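Handover at Mukgate

Sat 6 July, first shift
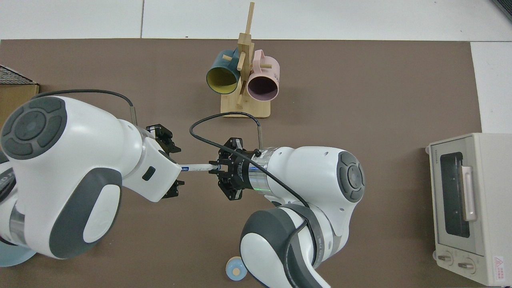
Bench two, both arms on the white cylinder. The mugs are on the tree.

The rate sheet had said 100 since autumn. The left arm was Fenia and the right arm was Meteo, names that came with the controller licence and had been left in. I had the stool, the log and the stop button.

Before the arms, the bench took two of us. One passed, one received, and the talk went across the mat with the parts. My offsider on that bench was moved to dispatch in the first week. The second stool went with her, and the roster now carries one line for bench two where it used to carry two.

The log has a column for grip, a column for release and a column for remarks. Grip and release fill themselves. Remarks is mine. At handover 20 I wrote "nil". At 99 I wrote "nil" and noticed I had been holding my right hand open under the edge of the bench, palm up, the way you do when somebody is about to give you something.

The procedure, translated from the Sauerland office, allows the attendant to intervene when transfer is uncertain. It does not define uncertain. I asked once, by email, and was sent a tolerance in millimetres.

At 112 I pressed stop. Both arms held. The fault field was blank, and the controller asked for a reason, with a cursor and room for eighty characters. I walked down to dispatch and asked her if she wanted a tea. She said she had four minutes. When I got back the cursor was still going, so I typed "operator check — no defect found" and released the bench.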